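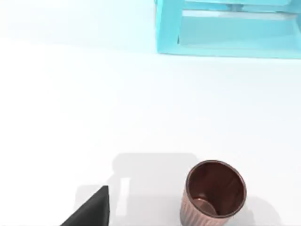 The Second Fitting

The jacket came back from Pevard on the Monday with the left sleeve pitched five degrees too far forward. Keabetswe Swanepoel entered this on the card, under the client's number, 3909, and hung the jacket on the stand.

Toledo arrived at ten.

"Arms down," said Keabetswe. "Look at the door."

Celeste Toledo looked at the door. She had ordered the suit in August, in a navy worsted from Riquelme, single-breasted, two buttons, chest 98 centimetres. She had since taken up rowing. The chest was now 101. A drag line ran from the top button to the side seam, and the collar stood off the neck by the width of a pencil.

"It fitted before," Celeste said.

"It fitted the canvas stage. There is inlay in the side seams. I can let out the three centimetres."

"And the collar?"

"The collar comes off and goes back on shorter."

She chalked the back seam, pinned the sleeve at its new pitch and measured the cuff to the wrist bone. The chalk was poor and skipped over the twill. She went over the line again.

"My father wore his for 26 years," Celeste said. "The same suit. He was buried in it."

"Who cut it?"

"A man at Foris. He left the inlay in as well. They had to let it out for the funeral."

Keabetswe took a pin from her lapel and moved the waist mark down by half a centimetre.

"Which side did he let out?" she asked.

"Both," said Celeste, and put her arms down again.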